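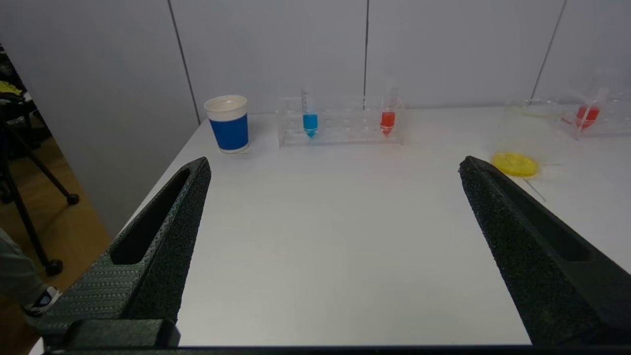
Wrist view, fingers open, with the tube rack and paper cup toward the back of the table.

Re: [benchauto] Durevis Ojo kit, anyone running it with liquids?
21 shares | 3 comments

> We have a quote from Gudwood for the Durevis Ojo kit (fingers,
> wrist camera, capture software) and need to answer them by the
> end of May. Work is conical tubes and beakers, clear racks, pale
> benches. The data sheet says "transparent labware supported" and
> nothing more. Can anyone comment on:
> - finger clearance in a rack
> - whether the wrist camera alone is enough
> - support

We have the kit on evaluation at Zonstead. Colored water only so far, in tubes and a beaker, so treat this as a partial answer.

Fingers first. They are black, textured, and have a long slot down each side. The texture holds a dry tube without trouble at the lowest force setting. The tips are narrow enough to go down beside a tube if the neighboring holes are empty. With tubes in adjacent holes we had contact on most approaches, and we now load the rack with gaps. The data sheet does not mention this.

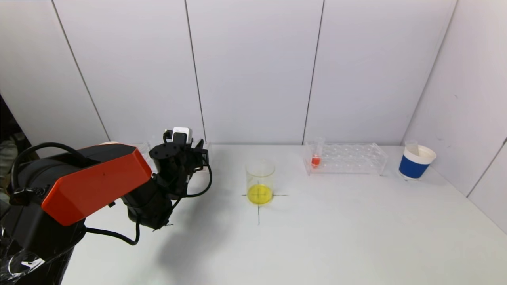 Calibration took us longer than the manual allows. The procedure assumes a printed target. We found it faster to use a cross drawn on the table and jog to it from a few heights. The offset is stored per tool, so a finger change means doing it again. Budget 80 minutes for the first time. The software writes the result to a plain text file, so keep a copy, as the 21 release overwrites it on update.

Second, the camera. It keeps both fingertips in view when the gripper is open, and that helps with teaching.

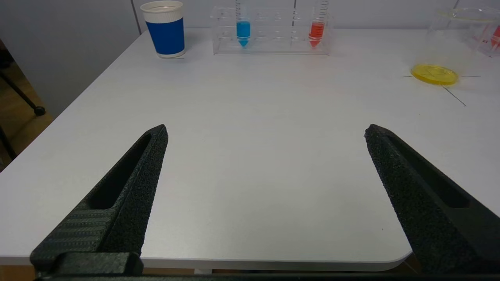

Liquid color carries most of the detection. Blue and red tubes are picked up from across the table. Clear glass is poor. Beaker rims are found intermittently, and the rack edges sometimes come back as tubes. We added a fixed overhead view and the false hits dropped. On our logs so far, 3,596 approaches, more than 1,000 needed that second view before the planner would accept a grasp. I would not buy the kit for clear liquids on the wrist camera alone.

Remaining points, in the order you will meet them:

1. Start with the rack at the back and the front of the table clear. The default approach path swings low.
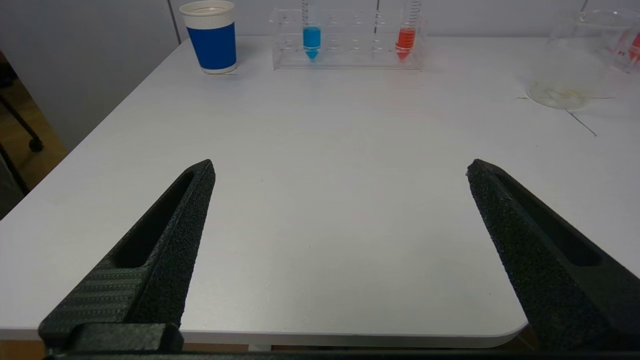 2. Set the retreat height above the tallest tube by hand. The default is too low for conical tubes in a rack.

3. Support goes through Gudwood first, then Durevis. Gudwood answers the same day on hardware. Software questions get forwarded and take longer.

4. Ask for spare fingers in the quote. They are listed separately.

I can send the log format and our finger offsets off-list.

Like | Share | 3 comments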